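Mirnia 厨房操作教学套件(学生社团及竞赛版)
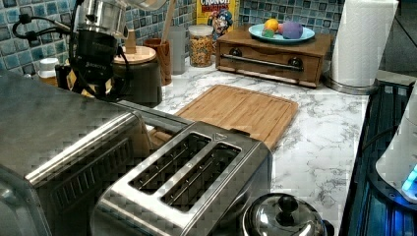
台面布置:机械臂、竹制砧板、双槽烤面包机及后排器具。

产品类别:教学设备 / 桌面操作
适用对象:高中及大学机器人社团、选修课程、校际竞赛集训
供货方式:整套或分项
开发:Windside 教学设备部
课程资料:Siiri Laaksonen、Ulla Lappalainen

概述

Mirnia 套件用于学生在家用厨房环境中练习抓取、搬运、放置和避障。套件由台面布局图、物品清单、任务卡、记录软件及教师手册组成。机械臂不包含在基本配置内,可使用学校现有设备,接口要求见“兼容性”一节。

与单色标定板或积木类练习相比,厨房台面的难点集中在三个方面:金属表面反光、透明容器的深度缺失、器具之间的相互遮挡。任务卡按上述难点编排,各卡可单独使用,不要求按编号顺序完成。

任务卡

全套共 30 张,分为基础与进阶 2 级。每张卡载明初始布局、目标状态、允许接触的物品和判定条件。

基础级
抓取玩具水果,放至砧板指定区域。
将木勺从器具筒中竖直取出,筒体不得倾倒。
将水果放回浅盘,盘体位移不得超过卡上标线。

进阶级
握住横杆把手,拉开木盒抽屉,放入一件物品后关闭。
捏住圆形小木钮,提起储物罐的木盖,移至砧板后复位。
绕过前排电器,到达后排玻璃罐,夹爪与电器外壳不得接触。
从纸巾架旁通过,纸巾卷不得移位。

任务时限统一为 2 分钟,计时自夹爪离开起始位姿开始。超时按未完成记录,不扣除已得的分步分。

台面布局

布局图为 1:1 打印件,铺于台面下方或按坐标转录。大理石纹、素色及木纹台面均可使用。后排物品靠墙放置,砧板置于中部并允许斜放,前排为电器区。砧板角度在任务卡中以箭头标注,教师可自行更改,更改后须在记录软件中同步录入,否则成绩不能与其他小组比较。

电器仅作为障碍物和外形识别对象,所有任务均在断开加热功能的条件下进行。套件不提供任何涉及加热、刀具或液体的任务卡。

物品清单可用同类家用物品替代。替代时以夹爪最大开口为准:被抓取物的最窄处应小于开口宽度,并留出两侧余量。玻璃罐建议装入干燥谷物类食品,以避免空罐重心过高。

记录软件

软件名称为 Braltent,随套件授权,按班级计,不按座位计。主要功能如下:

关节位置、夹爪开合量及相机画面同步记录
按任务卡编号自动归档
回放时逐帧标注接触、滑移和失败类型
导出为通用表格格式,供学生撰写实验报告

单节课建议每组采集 30 次操作。次数不足时,成功率一项仍可导出,但软件会在报表首行给出样本量提示。

兼容性

机械臂须具备平行夹爪或等效末端,支持外部急停,并能以固定频率输出关节状态。线缆应沿臂身外侧固定,预留转动余量,避免在台面上方形成低垂线圈。相机支架不在供货范围内,安装孔位图见教师手册附录。

使用遥操作设备的小组可直接运行全部任务卡。自主控制小组须先完成手眼标定,标定程序由 Braltent 提供,标定误差超出阈值时进阶级任务自动锁定。

课程与竞赛使用

选修课一般以小组为单位,操作员、记录员和安全员轮换。安全员手持急停按钮,任务进行期间不得兼任其他角色。

Savolainen 校际操作赛采用本套件的任务卡,赛用布局于每年 12 月更新。已购用户可在账户页下载新版布局图,旧版任务卡继续有效。竞赛评分表与课堂评分表不同,前者增加“非目标物品扰动”一项,凡非目标物品离开原位标线即计一次扰动。

教师手册

手册由 Siiri Laaksonen 编写,Ulla Lappalainen 审校,含课时安排、标定步骤、常见故障及评分示例。常见故障中,金属外壳反光引起的深度误判所占篇幅最多,处理方法包括调整相机俯角、关闭正上方光源以及在点云中设置高度下限。

选配件

备用玩具水果
可替换夹爪指垫(软质、硬质)
防滑垫片
布局图覆膜版

订购说明

学校采购请在订单备注中填写机械臂型号、夹爪最大开口和台面尺寸。台面尺寸小于布局图时,可申请缩减版布局,缩减版不含抽屉类任务。软件授权码随纸质手册一并寄出。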